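Edar夹爪套件评测进展,给Delorme那边的各位

大家好,又到我来交作业的时候了。上次汇报完之后有同事说我写得太像说明书,这回我就放开了聊,表格和原始记录都放在共享文件夹里,想看细的自己去翻。

先说进度。Lerivard把Edar套件的仿真包发过来了,比原定时间晚了几天,不过内容挺全:夹爪模型、关节限位、一份驱动接口的文档,还有两个示例工程。实物还在走采购,十月能到的话,后面的安排就不用动。所以这一阶段我干的活基本都在仿真里,主要是把模型接进我们自己的测试流程,再看看这套东西值不值得花那749欧一套的钱(单套报价,不含法兰转接件,转接件他们还没给准数,我已经催了)。

接模型这件事比我想的顺!文档里坐标系那一节写得很清楚,我照着改了安装偏置,一个下午就跑起来了。麻烦的是连杆。平行夹爪的连杆是闭链结构,示例工程里用的约束写法跟我们的求解器不太合,夹爪一合到底就开始抖,抖得我怀疑人生。后来我把约束刚度调低,步长也改小,抖动基本压住了,代价是仿真慢了不少。这个我不太满意,还想再试试别的写法。

目前我用的是空载场景,台面上什么都不放,先把开合动作和视角对好,再往里加工件。视角放在夹爪正后方偏上,两侧指尖和中间的开口都看得见,后面做对位测试就打算用这个角度。 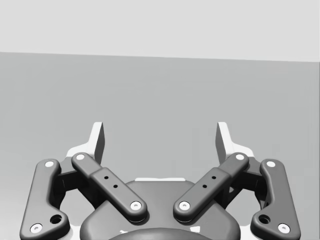

Mahtab Shirazi看完初稿以后回了一段:仿真里开合再漂亮也别急着下结论,她更关心指尖垫片能不能单独更换,换一次要拆几颗螺丝,供应商的备件周期有多长。她还建议把Firkent那款也拉进来对比,哪怕只比价格和维护这两项,不然年底写采购意见的时候会很被动。

我觉得她说得有道理,备件那部分我确实没顾上。已经给Lerivard写了邮件,问垫片的单卖价格和交货时间,对方回得倒是快,说在整理清单,让我再等等。Firkent那边我要到了报价单和维护手册,还没细读,下次汇报里会放一个简单的对比,先不承诺做仿真,人手实在不够。

再说说钱和时间。这一阶段没有超支,仿真用的机器是组里现成的,唯一多出来的是一份求解器插件的授权,从软件那一栏里走,额度够。时间上,连杆抖动的问题吃掉了我原本留给抓取测试的几天,所以抓取测试要往后顺延,我想先做5种工件,从方块和圆柱开始,软的、薄的放后面。要是实物到得早,我会把顺序倒过来,先在真机上试方块,再回头校仿真的摩擦参数。

有件事想请你们定一下:转接件是跟着套件一起买,还是我们自己加工?自己做便宜一些,图纸我也能画,就是要占车间的排期。我个人倾向一起买,省得装的时候发现孔位对不上又来回折腾(以前吃过这个亏,印象太深了)。麻烦在下单之前给我个准话。

接下来我手上的活:换一种约束写法再跑一遍开合,把工件模型加进场景,读完Firkent的手册,继续追备件清单。抓取测试的脚本已经写了个开头,跑通以后会跟新的记录一起传到共享文件夹。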